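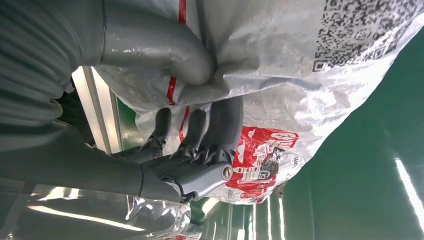 # okisska-bags

Teleoperated demonstrations of a robot hand picking up, holding and moving plastic bags. Recorded at Costigan by Elsie Kingi and Tipene Quinlan, who used to like plastic bags.

**Version:** 2
**Released:** 9 August 2020
**Episodes:** 3375 recorded, 3000 in `train/`, 200 in `val/`. The rest are in `attic/` and should stay there.

## What's in an episode

- `wrist.mp4`: wrist camera. Expect a lot of fingers.
- `joints.csv`: hand and arm positions
- `glove.csv`: what the operator asked for, which the hand treats as a suggestion
- `notes.txt`: operator comments, lightly cleaned up for language

## How it was recorded

The operator wears the Tument glove and drives the arm from a second desk. Each episode starts with the hand open and ends when the operator hits the pedal. Tipene hits the pedal early. Elsie hits it late. Trim to taste.

## Known problems

- Clear and milky plastic is hard on depth sensors. We left depth out and feel fine about it.
- Wrist video is not rotated. Bags and their printing often come out sideways.
- Glare off plastic and shiny floors. Do not "fix" it with the brightness script in `tools/`. Tipene wrote that in November and it makes everything worse.
- There are no force readings. A firm pinch and a hopeful one look the same in the data.

## Loading

```
python tools/load.py --split train --robot firura
```

Leave off `--robot` and you get an error message about gloves. We know.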